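Subject: Re: [cell-practice] Parked pose, cables and tabletop cells: draft 2 of the house rules
From: Judite Peixoto
To: cell-practice list
Date: December 15, 2023

Hi everyone,

I read Corina's draft last night and then read it again over breakfast, and I'm so glad somebody has finally put the parked pose into writing! We've been doing it by habit at Postville since the spring and every new person learns it from whoever happens to be standing next to them, with all the drift you'd expect.

Quoting the part I want to talk about:

> On the tabletop cells, Corina Schnyder wrote:
> 
> 4.1 When no program is loaded, the arm is left folded over its own
> base, tool pointing down, no link reaching past the marked area.
> 4.2 Cables leave the arm on one side only, the side away from the
> operator, and are clipped before they reach the table edge.
> 4.3 Loose objects used in a task are cleared from the table before
> the arm is powered, or listed on the task sheet.
> 4.4 Speed while a person is inside the marked area is 40 mm/s or
> less, set in the controller and not by the speed slider.
> 
> I'm least sure of 4.2. Ruxandra thinks it can't be followed on the
> older cells without drilling. Comments please, and be blunt.

Blunt it is, but friendly. 4.1 is great and I would leave it nearly alone. The folded pose gives you a short lever if a brake slips, and it makes the arm's state readable from across the room. My one request is to say "tool pointing down and clear of the surface" so that people don't rest the tool on the plate to be tidy. Kanini did a round of our benches last week and found 2 arms parked that way, both by people who thought they were being careful.

For 4.2 it helps to look at a real bench, so I'm putting one in. 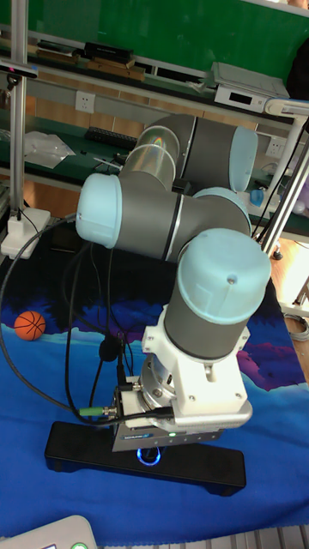 Folded pose over the base plate, with the cables going off to the left across the cloth.

I like this one a lot for the discussion. The cables come off the lower joints and the tool module as a bundle and all head the same way, so the first half of 4.2 is met with no drilling at all. There's a small round clip on one of the lines near the white bracket, too. After that they simply cross the cloth. Whether that counts as "clipped before they reach the table edge" depends on how strictly you read it, and I can see two sensible people marking it differently. Could we say "held at the arm and again within a hand's width of the edge"? Adhesive clips would cover the older cells, Ruxandra, and they peel off again.

I'd also drop "the side away from the operator". People stand on whichever side the task needs, and on a bench with shelves behind it the choice is often made for you. "One side, marked on the cell sheet" does the same job.

On 4.3, the little basketball is a perfect test case. Round things roll, and a rolling thing is what makes somebody reach in without thinking. I'd keep the rule and add a line asking that anything round has a named resting place on the task sheet (a shallow tray, a ring of tape, whatever you have). Cloths deserve a sentence as well. We use printed ones for varied backgrounds and they're wonderful for that, but a cloth can creep under a cable and take things with it. Tape or clamp the corners and check them at the start of each shift.

4.4: yes, yes, yes to setting it in the controller! The slider gets bumped. Please also say who may change the value and where the change is written down. At Robichaud they keep a paper card on each cell with initials, and Ronja Lindholm tells me it has survived three software upgrades better than any of the electronic logs.

One thing I couldn't find in the draft is the indicator lights. Our tools and arms come from different makers and the colors don't agree with each other. I'd love a 4.5 requiring a card at each cell that spells out what every light means on that cell, and saying plainly that a light is never proof that it's safe to reach in. You check the controller, every time.

I can type all of this up as tracked changes for draft 3 if that's easier, Corina. I have a free afternoon and would enjoy it.

Judite

--
Judite Peixoto
Stekaleo, Postville site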